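A good word for doors, and for the rules we ought to write about them

I have spent more of my working life than I care to admit thinking about how things get from one room to the next. First it was hospital trolleys, then tea urns, then for a long and rather happy stretch the parcel cages at the Halton depot, and for the last few years it has been robots meant for people's homes. So forgive me if I go on a bit. Doors are my subject, and I don't often get asked.

My argument is a simple one, though I'll take the scenic route to it. We have pages and pages of good practice on what a home robot may pick up, how fast it may swing an arm, how hot its battery may get and how loudly it should beep when it reverses. We have very nearly nothing on how it should go through a doorway. I think that is a mistake, and I think it is one we could put right fairly cheaply, if a few of us would sit down with a pot of tea and be willing to be dull for an afternoon.

Think for a moment how much manners goes into a door. When my sister comes round she taps, waits, opens it a hand's width, says "only me", and then comes in. She does all that without a thought. If there's a child playing on the other side she will have heard it, and she'll push gently. If the door belongs to a bathroom she won't push at all. She was never handed a rule book, but there are rules all the same, dozens of them, picked up from being told off by our grandmother over a good many summers.

A machine has had no grandmother. Whatever manners it has must be put there by somebody, and at present each firm puts in its own, or leaves them out.

I was sent the test plan for the Boltutetti home course in June, and I read it properly, all the way to the back, which I suspect makes me a member of a very small club. It runs to 51 separate tasks. Eight of them involve a door. Every one of those eight is marked as passed if the robot ends up on the far side with the door and the frame unharmed. I don't want to be unkind about it, because a great deal of care has gone into that plan and the people behind it have been generous in sharing it. But ending up on the far side is what a burglar does too, and I'd like us to ask for a little more.

A fair share of this work goes on in simulation now, and I am all for it. You can try a doorway again and again without having to repaint anything, and the awkward cases can be tried as often as the easy ones. The awkward cases are where my interest lies, and a pair of doors is a lovely awkward case.
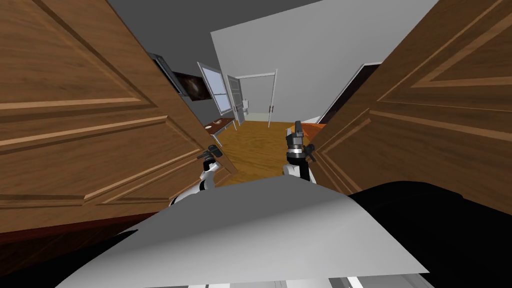

Between two panelled doors in a simulated home, with both arms forward and a second doorway at the far end of the room.

Consider what a thoughtful rule would have to say about a spot like that. How much room should be left either side of the body before the machine goes on? Should the arms be tucked in before it moves, or may they stay out in front, where the grippers are the first thing to arrive in the room? And what about the next doorway along, with a toilet just visible through it? To a route planner an open door is an open door. To you and me that one is a different matter altogether, and I should like my robot to know it even when the house is standing quiet.

The Paucar guidance makes a decent start on the first of these. It asks for a set clearance on both sides and a stop if the clearance is lost, and whoever drafted it had clearly met a real door or two. Where it goes quiet is on everything to do with people. It never mentions waiting or which rooms are private. There isn't a line in it on whether a door found shut should be shut again afterwards, and anybody who has lived with a cat, a toddler or a heating bill could have told them that this matters enormously.

I can hear the reply, as I've had it put to me over some very nice lunches. Households differ, people say. One family keeps every door wide open and another keeps them all closed, and you can't write a standard for taste. Well, no. But you can write a standard for asking. At Namport, where I helped a little with the home visits, we put a short set of questions to people before any machine crossed the step, and had 637 replies by the end. I had expected grumbling. What we got was page after page of perfectly clear instructions. Knock on the study door. Never go in the back bedroom. Leave the kitchen as you find it. People know exactly what they want from a door, bless them, and were rather pleased to be consulted.

So let me put forward 3 rules, offered in the spirit of a first draft and with every expectation that cleverer people will improve them.

First, a robot should pause at any doorway it can't see well beyond, and give some sign that it is there. A soft sound will do. It needn't be a speech.

Second, it should leave a door the way it found it unless the household has told it otherwise, and that includes doors it only brushed against on its way past.

Third, some rooms should be closed to it until the household opens them, whatever the position of the door itself. Bathrooms would head my list. I'd put bedrooms next, though I know of homes where help in the bedroom is the whole reason for having the machine, and that's precisely why the choice should sit with the people who live there.

None of this needs new hardware. Much of it could be tried in simulation with the rooms we already have, by adding a mark for conduct beside the mark for arrival. I would accept a slower robot in exchange, and going by the Namport replies, so would a good many others. A few seconds spent on the threshold is a very small price. My tea urns used to take far longer than that, and they never once said "only me".

I'd be glad to hear from anyone drafting along these lines, particularly on sliding doors, about which I have a further four pages that the editor has kindly asked me to keep for another time.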